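Tips for recording kitchen demonstrations with a two-arm bench
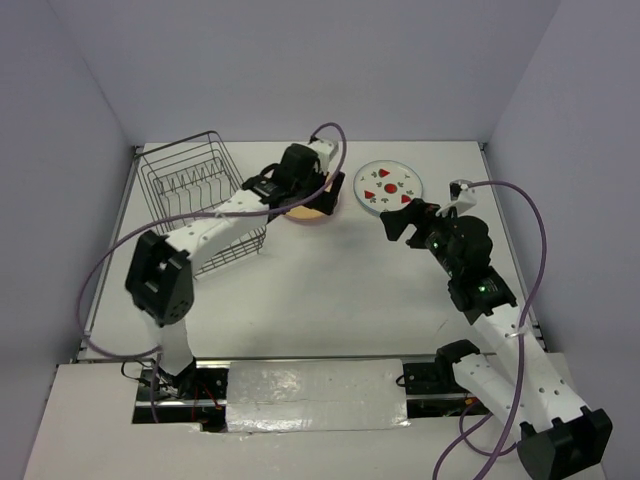 I have been collecting examples for our learning system at Plorum for three winters now, mostly with dishes. When I started, I was reading many papers and not one of them told me what to do with a plate that slides away every time you touch it. So I am writing my own tips, the same way my aunt wrote hers for jam. They are meant for people who already have the arms running and now must sit down and record.

Before you begin

Wipe the table with a damp cloth and then a dry one. A plate on a wet table moves like on ice, and the next morning on the dry table it does not move at all, so your examples will not agree with each other.

Check the cables at the wrist before you power on. Move each arm by hand to its furthest corner and look if the cable pulls. If it pulls even a little, give it more loop. A cable that is too tight changes the colour of every movement you make, I mean that you begin to steer around it without knowing, and the system will learn this habit from you.

Give the back wall and the side walls a plain, pale colour and leave it alone. In October I repainted our walls in the middle of a task, a very similar grey, and I had to throw out one full afternoon of work. Finish the task first, then paint.

Cover shiny or open gaps if things can fall into them. Tape is fine. Press it down well at the edges, and if it starts to lift, replace it between sessions and not during one.

Choosing the dishes

Use real dishes from a second-hand shop. Toy dishes are too light and they forgive everything. I like a plate with a coloured rim or some pattern on it, as you can tell on the playback how much it has turned. With a pure white plate on a white table I was often guessing.

Buy two of everything that can break. I did not do this with a lovely soup bowl, and when it chipped there was no other like it in the whole town.

Small flat things are harder than big ones. A disc or a coaster lies so low that the fingers touch the table before they close. Come down slowly, stop just above it, then go the last bit straight down. If you come in from the side you will push it across the table like a hockey puck. When the object is really too thin, put a small felt dot underneath, but write in your notes that you did so.

The wire rack

A rack with upright prongs for plates looks friendly, but it is the most difficult thing on the bench. My advice:

Fix the rack from underneath with removable putty. Otherwise it creeps backwards a little with each plate, and after an hour you are recording a different task.

Later, when the system is already managing, move the rack on purpose. Choose your places in advance and mark them with pencil on paper, never on the table itself.

Let the plate go down between the prongs by its own weight for the last part. If you press, the rack bends and springs back, and the plate jumps.

Watch what your forearm is hiding. When one arm reaches across the rack, the camera cannot see behind it, and a good placement can look the same as a bad one. I check the placement with my own eyes before I mark the recording as a success.

Two arms, one head

Most beginners use both arms at the same time because they have them. Please try first with one arm moving and the other waiting in a fixed rest position. The waiting arm should always wait in the same place. If it hangs sometimes here and sometimes there, this is also information, and the learning system will try to make some sense of it.

When you do need both, decide which arm is the helper. For a plate, I let one gripper hold or tilt the rim, and the other one takes it. Say it aloud if it helps you, "right lifts, left carries". I felt silly for one week and then I stopped noticing.

How many and how long

For one simple task, our group aims for 1000 recordings. This sounds terrible, but a short one takes less than half a minute when you are warmed up. I do sets of 59 and then I stand up. The number comes from an old memory card at Bakke which was full after the 59th, and by the time we bought a bigger one I was used to it.

Never more than 4 sets in a day. The recordings from the end of a long day are jerky, and there is a lot of unnecessary pausing in them, and you will not see it yourself until you compare them with the morning.

Between recordings, put the objects back in a new position every time. Hands are lazy and they go always to the same spot. I use a sheet from Fletby with random positions printed on it, but a pair of dice and a grid is just as good.

Mistakes

Keep some of them. If the gripper misses and you correct it calmly and finish, this is a valuable recording, because it shows how to recover. If you miss, get angry, and drop the plate, delete it. I make three folders: clean, recovered, and not for use. Name them before you start – in the evening you will not remember which was which.

Write down the reason for each deleted one in a few words. "Slipped", "cable", "phone rang". After a month I read my list and saw that the word "cable" was on almost every line, and a longer loop fixed most of it.

Tidying up

Park both arms low before you cut the power, or they will sink down onto whatever is under them. Take the dishes off the table overnight. Wipe the gripper fingers with a bit of alcohol, also in the inside corners where the dust sits.

Copy the day's files to a second place and open one of them to see that it plays. At Drekside we once copied empty files for most of a week, and the favourite cups from that week are in pieces now, so it cannot be repeated.

If your fingers are getting stiff from the controllers, a warm cup of tea between sets does more than any glove I have bought. Keep it on another table.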